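ok so thread on the thing we've been doing since February, because people keep asking and I keep typing the same reply. this is the short version. it will not be short

the question: if you teach a two-arm robot to sort small fiddly parts by showing it, does it matter WHERE in the demo your examples are? everyone counts episodes. we wanted to know if you can count something else

task is dull on purpose. switch parts, two trays, one blue one red. pick part, decide where it goes, put it there, sometimes pass it from one hand to the other first. a person could do it half asleep

what makes it hard is the parts. push-buttons and selector switches roll. they have a round threaded bit at one end and a square lump at the other so they never lie the same way twice. and the metal is shiny, the trays are shiny, everything has a reflection in it

first round: 1589 demos, all done the normal way. operator starts from the home pose, does the whole job, goes back to home. the way everybody does it. the way I've always done it tbh

the policy we got from that was fine until it wasn't. if the first grasp landed it sailed through. if the first grasp was slightly off it would close on nothing, lift nothing, carry nothing over to the other tray very carefully and let go of it. beautiful motion. no part

and then it would do it again

we stared at this for a while and Efraín Cáceres (who does most of the driving and has far more patience than me) said the obvious thing, that he never misses in the demos, so where would it have learned what a miss looks like

so: Skotus. silly name, it was the name of the folder and it stuck. the method is just this – you let the policy run, and when it gets itself into a mess you stop it there, freeze the arms, and the operator takes over FROM THE MESS. you only record from that point on. no tidy run-up

people have done versions of this for years, I'm not claiming the idea. takeover data is old. the bit we think is new is how we choose when to stop it

usually a person watches and hits the pedal when it looks bad. trouble is people are late. by the time you can see it's gone wrong it went wrong two seconds ago, and your recording starts after the interesting part
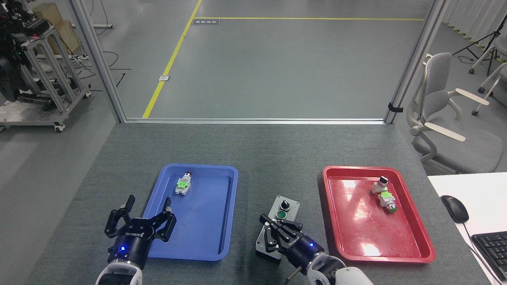 so we keep a rolling buffer. when the pedal goes down we look back through the last 30 frames and find where the policy's own guesses started to disagree with each other. we ask it for 12 action samples at each frame and measure the spread. the spread jumps before the arm does anything visibly daft

then we drive the arms back to that frame and hand over from there. the parts obviously don't rewind, so if something has been knocked we leave it knocked. sounds like a flaw. seems to be ok, will come back to this

second round was recorded like that, on top of the first. 3830 recordings in total if you add both together. the takeover ones are much shorter, most of them are over before you've sat down properly

results. I'm going to be annoying and not put the headline number here becuase the final eval is still running and I've been burned before. what I can say is what changed in the behaviour

one: it retries. close on nothing, opens, backs off a bit, comes in again at a different angle. in the old policy the second try was a copy of the first. now it isn't

two: it uses the other hand more. didn't expect that. if a part is jammed up against the raised rim of the tray on the wrong side for one gripper, it'll give up and go with the other. Efraín does this without thinking when he takes over, so that's where it's come from

three: it's slower. not by much but you notice. it hovers. there's a little pause above the part before it commits, and I think that's us teaching it that things go wrong. Sulastri Tuhumury hates the pause. I quite like it

the comparison that matters: same number of minutes of data, same network, same training time. only difference is where the minutes come from. extra full demos got us a small bump then flat. takeovers kept helping. if you only read one post in this thread read this one

we also did the control where the pedal goes down at random moments. needed to check it wasn't just "short clips good". random was better than full demos and worse than spread-picked. so part of the gain is variety and part is the timing. I'd have liked a cleaner split than that but it's what we've got

things that did not work, for anyone about to try:

– letting the spread stop the robot by itself with no person. it stopped constantly. before every grasp. a grasp is a moment when there really are several good options so of course the samples fan out. you need the human to say "yes that was bad" and the spread only says when

– throwing away the first round. thought we could train on takeovers alone. no. it got very good at fixing problems and had no idea how to start the job

– weighting the takeovers up. a bit of this helps, a lot of it makes the arm twitchy

back to the rewind thing. reviewer on the workshop version said: if you rewind the arms but not the parts you're making states that would never happen. fair. we checked, and most of the time nothing had been moved, because the frame we go back to is close. when it had been moved it was a nudge. we ran it with those ones taken out and it made no difference we could measure. going in the appendix

what I don't know: whether any of this holds for longer jobs. Wuisan is the follow-up, same trays, same parts, but the parts have to be paired up before they're moved. more steps, more places for it to go quietly wrong. early days, Sulastri is leading that one and has opinions on the buffer length

also don't know if it works with a less patient operator. everything so far is mostly one person's hands. we've got two people from Udbridge coming over to drive for a bit and I fully expect the numbers to wobble

code: yes. the buffer and pedal part is tiny and I'll put it up as Steltov once I've taken the swearing out of the comments. data takes longer, there's a form

someone's already asked what the pedal is. it's a foot pedal. from a sewing machine shop. it's the most reliable bit of kit in the builidng

someone else asked if 12 samples is magic. no, fewer was noisy and more was slow, we stopped looking

right, eval's just pinged, going to go and look at it. will reply to the rest this evening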